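How a Song Gets Made Before You Hear It

Thu 28 May
By the children's desk of Matlala

When you hear a new song, it starts, it plays for three minutes and then it is finished. You may think that the band stood in a room, played it one time, and somebody pressed the red button. Sometimes it happens like this. Most of the time a song is built in small pieces, and the work can take many weeks.

In this article we will follow one song by the band Niltero. It was recorded at Mekier, a small studio in the town of Grilden.

The first idea

A song can begin with almost anything. It can be a few words, a tune that someone hums on the bus, or a rhythm tapped on the kitchen table. The Niltero song began with a tune. The singer had no words for it yet, so she sang "la la la" and recorded this on her phone.

A first simple recording is called a demo. It does not need to sound nice. It is made so that the musicians will not forget the idea, and so that other people can listen and say what they think about it.

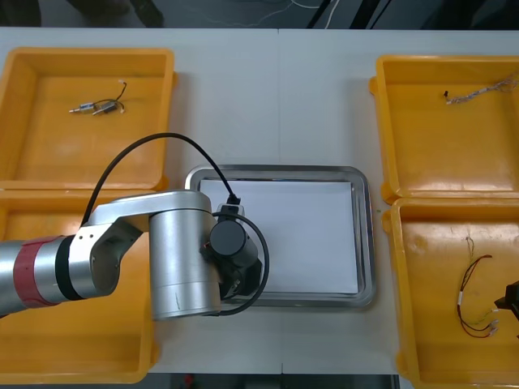
Two small motors lie in a yellow bin, near a steel tray.

Writing the words

The words of a song are called the lyrics. Many songs have verses and a chorus. The verses tell the story, and the words change each time. The chorus comes back again and again with the same words, and this is usually the part that you sing in the shower.

Try it with a song you know well. Can you hear where the chorus begins? Often the music becomes louder there, or more instruments join.

Niltero wrote the chorus in one evening. The second verse was much harder, and they changed it so many times that the drummer learned a wrong version and had to learn it again.

Recording in layers

Now the band goes into the studio. Usually the drums are recorded first, because all the others must follow the beat. After this comes the bass, then the guitars and the keyboard, and the singer is often the last one.

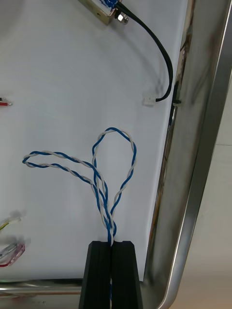

Each of these recordings is called a track. You can think of it as a sheet of clear plastic with one part of a drawing on it. If you put all the sheets on top of each other, you see the whole drawing. The Niltero song has 36 tracks! Some of them are very small, for example one handclap before the last chorus.

The singer wears headphones and hears the drums and guitars while she sings. If she makes a mistake in one line, she can sing only this line again. Every try is called a take.

Mixing

When all the tracks are ready, a person called a mixing engineer decides how loud each one should be. If the guitar is too loud, you cannot understand the words. If the drums are too quiet, you do not want to dance. The engineer can also put a sound more to the left or more to the right. Listen with headphones and you may notice it.

After the mixing there is one more step, which has the name mastering. It makes the song ready for phones, radios and big loudspeakers.

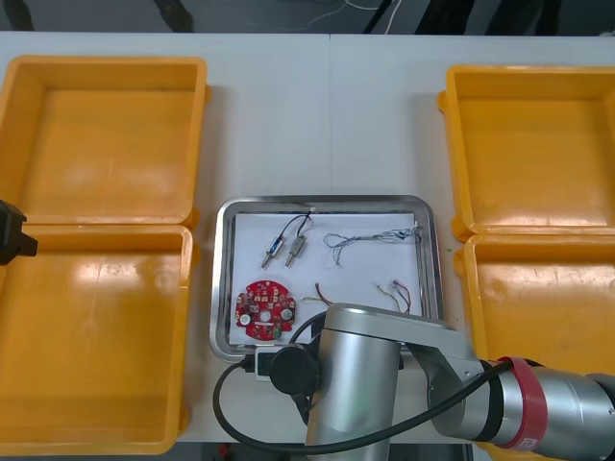 Playing it for people

The song was ready in November. Niltero played it on stage for the first time in a hall with 600 seats. There were only four musicians, so they could not play every track, and they left out some of the small sounds. This is why a song at a concert can be a little different from the song you have at home.

Words to remember

Demo: a first simple recording of an idea.
Chorus: the part of a song which comes back.
Track: one recorded part of a song.
Take: one try at recording something.

Comments (3)

My daughter has now listened to her favorite song with headphones and she found a guitar only on the left side. Thank you.

I am a music teacher and I will use the plastic sheets in my class. Could you also explain what a bridge is?

We tried to make a demo with my brother but the dog was barking in both takes. We kept the second one.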